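Robotics Practical, Handout 6: Gripping rings and other hollow parts

Read this before the session. Bring your logbook and the finished linkage sketch from Handout 5.

Last time you gripped solid blocks, where both pads press on outside faces. A ring gives you a choice. You can close on the whole outside, open against the whole inside, or put one pad inside the opening and pinch the band. We will use the third method. It needs the least travel and the ring can be any diameter, as long as a pad fits through the hole.

Work in pairs. One person holds the gripper tool, the other writes. Put white paper under the part so the edges are easy to see. 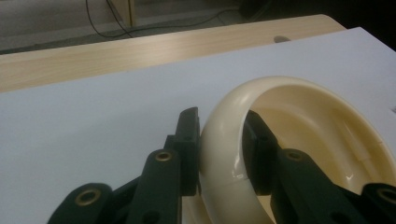
Fig. 6.1 Band pinch on a plastic ring, one pad outside and one inside.

Check the position of the pads before you close the fingers. They should face each other across the band. If one sits further round the curve than the other, the ring will turn as you squeeze - usually towards the person holding the tool. Look at the inner wall too. A raised rib under the pad leaves you gripping on a narrow line.

The linkage keeps each pad upright while the fingers move. On your sketch, mark the pivots and label which link is driven.

Procedure

Close until both pads touch, then stop and note the trigger position. Squeeze a little more, lift clear of the paper and hold for 32 seconds. Lower the ring and let go. Do this 2 times with the band pinch, then swap roles and repeat.

Record slips as well as good lifts. A ring that tilts but stays in the pads counts as a lift, with a note.

Logbooks go to Tavion Zamora at the end of the session. Questions about the linkage sketch to Weronika Gajewski.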